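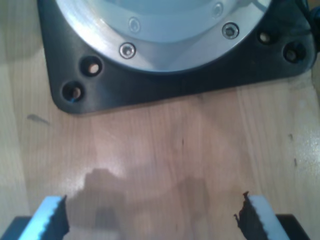
Gripper fingers at the bench, with the mounting plate on the table.

News > Press releases > Automation

Nakier publishes fault findings on gripper stops and restarts handling trials

5 September 2018 — Nakier has finished its review of the fault that halted cable handling work at its Workov site in April, and we are delighted to share the results in full.

The fault showed up during a long run of pick-and-place work. The gripper closed when it had been told to hold open, and it did so 15 times in 31 attempts before the run was stopped. No one was hurt. Two patch leads were crushed and one finger pad had to be replaced.

Our engineers, working with Ekwueme, traced the problem to a timing error in the control software. A late message from the wrist sensor was being read as a fresh command. It took seven weeks to find and it was a lovely piece of detective work!
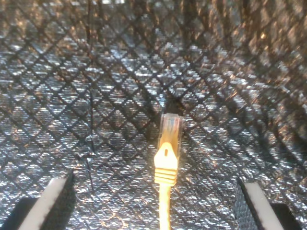
Network leads are a hard test for any gripper, as the plug is small and the clip snaps easily if squeezed from the wrong side. The new software throws away any message that arrives late and keeps the fingers where they are until a person clears the alarm. We have also lowered the closing force and moved the stop button nearer to the operator.

Trials have now restarted under the Unbridge project — at reduced speed for the time being. Other teams using the same control software can ask Nakier for the full report and the test files free of charge.

Related items
Unbridge project: second year begins
Ekwueme joins cable handling work
Workov site safety notice, April
Changes to stop button layout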